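When Two of Three Eyes See Nothing

A research group at Brunberg wanted its robot to stop trusting all its cameras equally. The result surprised even the people who built it.

In the workshop at Brunberg, a robot learns to move household things from one place to another. It learns by copying. A person guides the two arms through a task, the cameras record, and later a neural network tries to produce the same motions from the same views. The method is well known and many laboratories use it. What Brunberg wanted to know is less often asked: which camera does the network listen to, and when should it stop listening?

The project is called Preven. It began in March with a disappointing month. The network had been trained on 2000 recorded demonstrations and did well in the mornings. In the afternoons, when the light from the windows changed, it became hesitant. One arm would drift a little, stop, and drift again, although the objects were in plain view of the head camera. The team first blamed the motors, then the calibration. Both were fine.
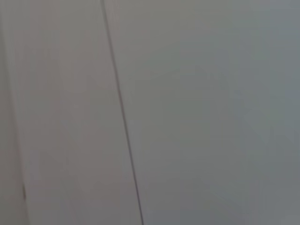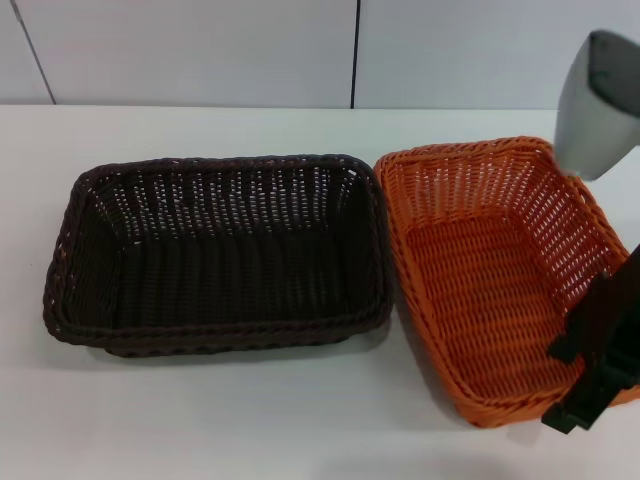
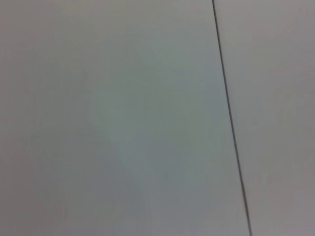

Preven treats each camera as a witness whose word has to be weighed again at every step. Before the three views are combined, each one is cut into small patches and turned into 256 numbers, and a small extra network gives the whole view a score. A high score means the view says something useful for the next motion. In the old system the wrist views were always mixed in at full strength, even when one of them held only smooth pale panels and a thin dark seam. The network had no way to ignore such a view, so it did what networks do and found meaning in it. It had learned to read the slant of the seam, and the faint shading on both sides of it, as a hint about where the arm should go. The head view of the brown basket and the orange one had to compete with this.

The scoring network is never told what a basket is, or a wall. During training, the team hides one camera at random and measures how much the predicted motion changes. If it hardly changes, or changes for the worse when the camera comes back, the score for that view goes down. After enough rounds the scores settle. A wrist camera with nothing but a flat surface before it sinks close to zero, and it rises again when something graspable comes near.

The test was simple. The old and the new system each had 100 attempts at the same set of tasks, spread over the whole day. The old one failed mostly after three in the afternoon. The new one failed 11 times in total, and these failures showed no link to the hour. For a change that adds very little computing time, the group considers this a good trade.

There is a cost, and the team speaks of it openly. A camera that is being ignored can also miss the first sign of trouble. In a few attempts a wrist view had a low score at the moment when an object started to slip, and the system needed some time to take notice. The present solution is a lower limit: no camera may be silenced completely. How high this limit should be is still a matter of discussion, and the answer seems to depend on the task. Thin, light objects need a higher one than stiff boxes.

The second part of the work is carried out with Plakley, where the same software runs on a different machine named Muli. Its arms are shorter and its wrist cameras are mounted at another angle, so they look at the background for a larger part of each motion. The scores learned in Brunberg did not transfer well. Trained again on Muli's own recordings, they did – but only after the old wrist data was removed from the mix. Why a small amount of foreign data should do so much harm is the question the two groups are working on now.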